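The woman who cleans tables for a living

For eleven years she has run the dining room of a lunch place in Brurnport, and she asked me to leave her name out of this text. "My guests know me, and the others don't need to," she said. We met at three in the afternoon, when the last plates were washed and she had time for a coffee. I wanted to talk with her about tables. It sounds like a small subject, but she spoke for almost two hours.

The dining room has 14 tables, and all of them are round and white. She chose them herself when the place was renovated, against the advice of the Görtz showroom, where the salesman wanted to sell her something in gray with a rough surface. "He told me that white shows everything. I said, good, then I will see everything." She paid 581 for each of them, delivery included, and she still remembers the number because her business partner repeated it to her every morning for a month.

I asked why they had to be round. She explained that people who eat alone at lunch don't like to sit at a corner. At a round table they can move the chair a little to the left or the right, and nobody is at the head. On the other hand, a round table is harder to wipe. Most people start in the middle and go in circles, and in this way they push the crumbs to the edge and over it, onto the chairs. She teaches her new workers to do the edge first, with one hand held under it, and after that to pull the cloth in straight lines toward the body.

"It takes me one week to teach the coffee machine," she said. "The cloth takes one month."

We came to the question of water, which is her favorite. Water is spilled in her dining room every day, mostly in January when the guests come in with thick sleeves. She does not become angry about it. What she dislikes is when a guest takes a paper napkin and rubs. The napkin breaks, it leaves small white pieces, and the water is only spread wider than before. She prefers that they leave it and call her.

Her own method is slow to describe and fast to do. She lays a dry cloth flat over the wet place, without pressing, and waits. Then she lifts it and turns it to the dry side. The second cloth is also dry. A damp cloth comes only at the end, when there was juice or soup in the spill, and then a dry one again. "If you begin with the damp cloth, you are bringing water to the water," she said, and laughed at her own sentence.

She is strict about what kind of cloth it is. For years she bought the thin ones from Roler in packs of 100, but they lost threads after a few washings. Now she has around 40 thicker cotton cloths, cut from old sheets by her sister, and she washes them without softener. The softener, she says, makes the cotton smooth, and then it slides over the water and takes nothing. I tried this at home later with two kitchen towels and I believe she is right.

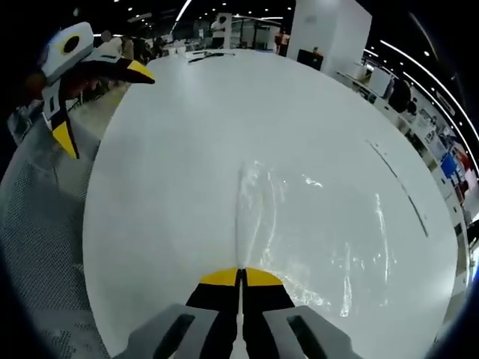
Spilled water on a round white table.

A glossy table has its own difficulties. The water shines, so the wet part is easy to find from one side of the room and almost invisible from the other. She bends down until her eyes are close to the height of the table and looks along it toward the window. I saw her do this several times during our talk, also at the table where we were sitting, and I began to do it too.

Scratches trouble her more than stains. For stains she has a bottle of Kimusix under the counter, and it has removed even beet juice that stayed overnight. For scratches she has found nothing. Keys make them, and the bottoms of certain clay bowls, which she has since stopped buying. A thin line she can live with, she told me, as long as it doesn't catch the cloth.

I asked if she would buy white again. She thought about it for quite a long time — longer than about any other question. "White, yes. But maybe not so shiny. I am fifty-eight and I would like to bend less." Then she noticed a ring from my cup, put a folded cloth over it, and asked if I wanted another coffee.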